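19/05/2005
Workshop notebook, Burnville meditation hall

Retreat sound and timer check before the December sitting. Two faults carried over from last time: the closing bell sounds late, and the teacher's lapel mic drops out during the refuge chant.

Bell timer set to 30 min. Ran it twice against the wall clock, first run late, second run on time. Suspect the relay, not the clock. Swapped the relay for the spare from the Szekeres box. Old one labeled and kept.
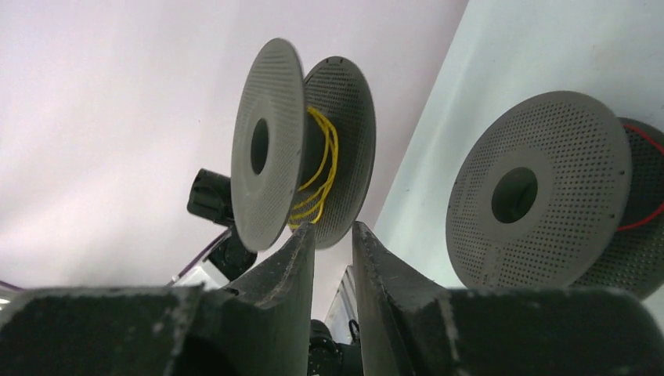 Kha Lâm asks whether the late bell matters at all, given that the walking period after it has slack. My view is that it does. The kitchen works from the same bell, and the meal offering has to be finished before noon.

Mic: receiver moved from under the shrine table to the side shelf. No dropout standing, one short dropout during prostrations. Belt clip is the likely cause. Try the pack at the small of the back next time.

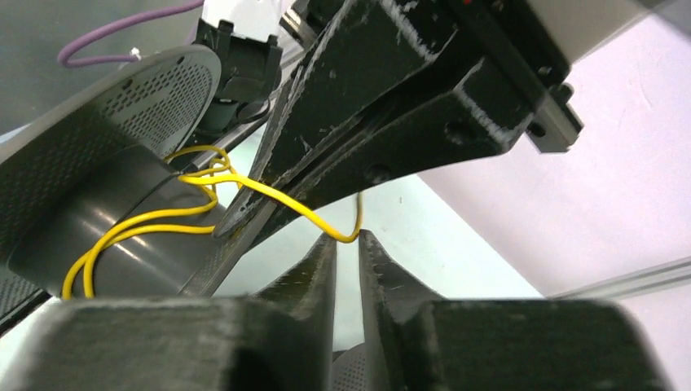 Recording levels for the Dharma talks: set for the speaking voice, then the chant leader clips. Leave the limiter on and accept some flattening. Imgate recorder takes nearly 30 min per side at this setting, so change over at the silent period and not in the middle of the dedication.

Sister wants the Q&A left off the copies that go out. Agreed. Mark those tapes separately.

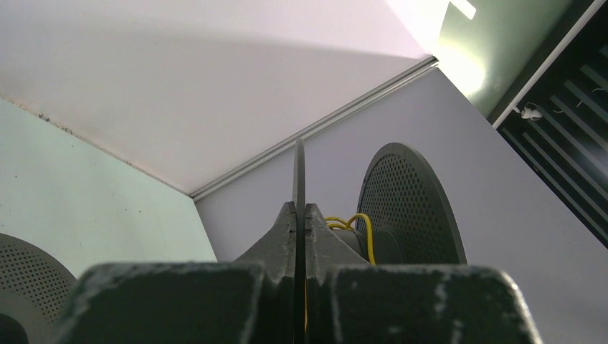
Still open: hum on the left speaker when the altar lights are dimmed. Try a different circuit. Order belt clips.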